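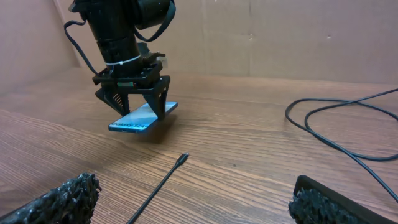 Gripper on Zulia opens during hold: notes

Ciltness > Bench notes > Kallik station > Faults

Friday, July 31, 2026, by the Kallik bench
Reading time: 2 minutes

Second time this week that the gripper lets go of the part without a command. I write down all of it, also the things which are maybe not important.

The task is the ordinary one: Zulia takes the flat blue part from the table, lifts it only a little, holds it, and waits for the second arm. The lift is so low that a drop makes no damage. With the metal parts which come next it would be a different story, and also we sometimes put a hand there to move the cables.

What I saw. The hold began well. After over 10 minutes of holding, the fingers became soft and the part slid out on the left side first. The arm itself stayed in position. The screen of the Dvořáček program showed "holding" all the time, and it was still showing this when the part was already on the table.

From the log: the closing command goes to 914. The fingers stop on the part at 900, which is correct, the part is between them and they cannot go further. So the motor pushes all the time against a position which it can never reach. Then the current goes to zero in one step. In the log there is an overload flag on the gripper motor, but the program reads this flag only at the start of a move and never during a hold. I think this is the real fault. The motor protects itself, as it should, and the program does not know it.

My first idea was the cable. There is a loose black one in loops on the right side of the table and another lying straight under the place of the hold, and I wanted to believe that one of them was pulled. I moved the wrist by hand with power off, through the full turn, and watched the loop near the wrist bracket. No pull, no bad contact that I could find. I wiggled the plug at the motor too, with the log running. Nothing changed. I lost most of the morning with this.

Changed today:
- closing command now stops 2 steps after contact, not at the fixed number
- the hold loop reads the overload flag on every cycle
- if the flag comes, the screen goes red and the second arm must not start

Not changed: the torque limit. Please do not raise it to make the holding stronger. The motor would only get hotter.

One more thing for who works at this station. The green light on the motor housing says that there is power. It says nothing about the grip. During the fault it was green, so I do not look at it any more for this purpose.

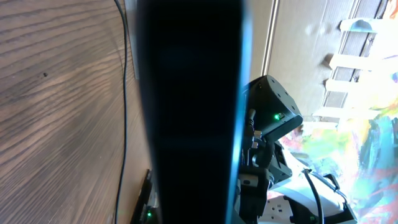

Does the gripper close again by itself after an overload?
It stays soft until the flag is cleared by hand in the program. Take the part away first, then clear, and keep fingers out, as the motor goes directly to the last commanded position.

Still open: the same hold with the second arm running. The log from December has a similar step in the current, but there the flag was not recorded, and I cannot say if it is the same fault. I leave the station with power off at the strip until the long test is done.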